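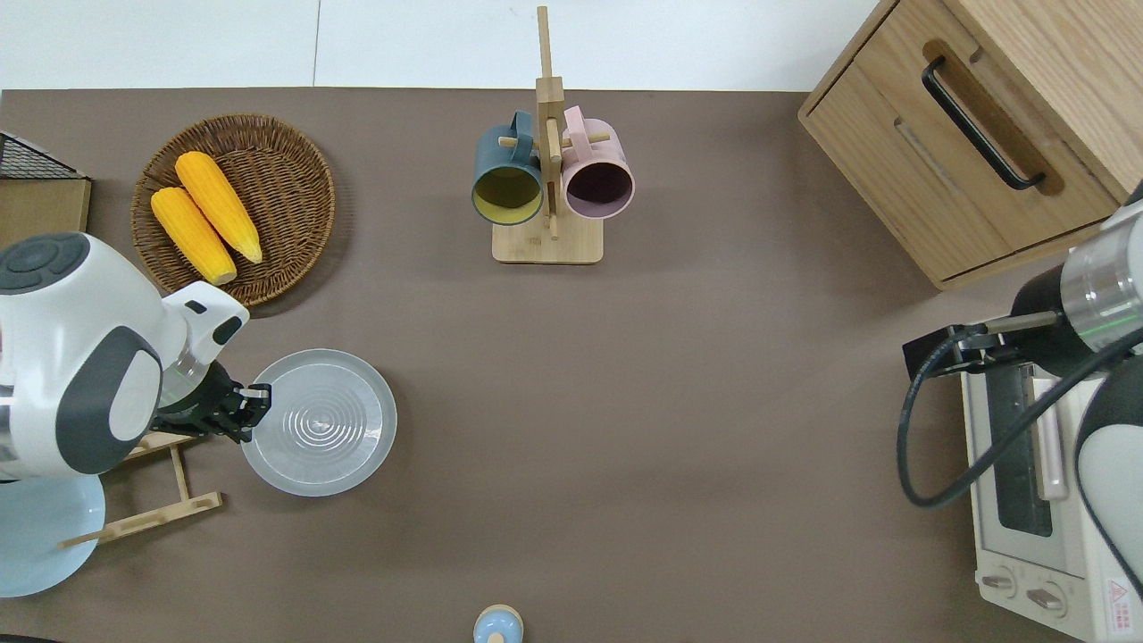 Corn in the basket, mugs on the tree

Diary > Surf trips > Prarska

22/11/2022

Well, I finally got in at Prarska this morning, after all that fretting over the forecast! The swell had swung round to the west overnight, the wind was light off the land, and there was a proper little left peeling along the sandbar (waist high, chest high on the bigger sets). I paddled out an hour before low tide and shared it with two very cheerful kneeboarders.

It isn't a wave for anyone in a hurry. You wait, and you drift, and then you have to paddle back 40 metres because the current has quietly taken you towards the rocks.
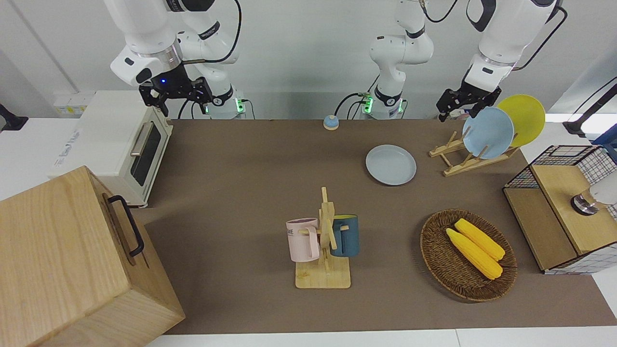

By the time the tide had turned I'd had 3 really good rides and one dreadful nosedive, and my arms were like string, so I let the whitewater carry me in and sat on the shingle with my flask, feeling very pleased with life.

The Arkesa wetsuit is holding up nicely, apart from the left knee, and I do wish I'd bought the thicker boots in July when they were cheap.

This site uses cookies to remember your preferences. Accept | Manage

I asked in the surf shop whether Dilurberg would be any better tomorrow, and the answer came

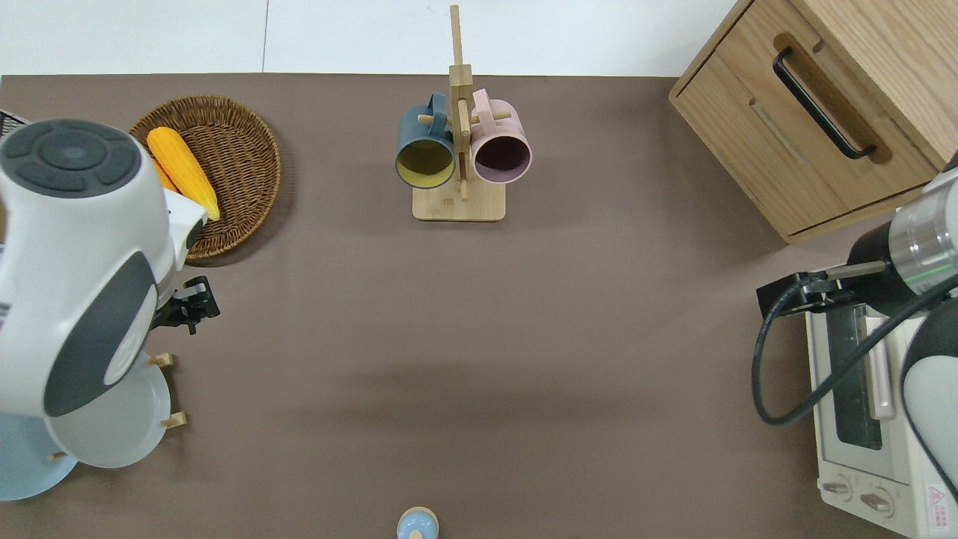 without a moment's pause, that it would be far too big on the outer reef and I'd be wiser staying at Prarska until the swell dropped. So Prarska again it is, early, with a second pair of gloves.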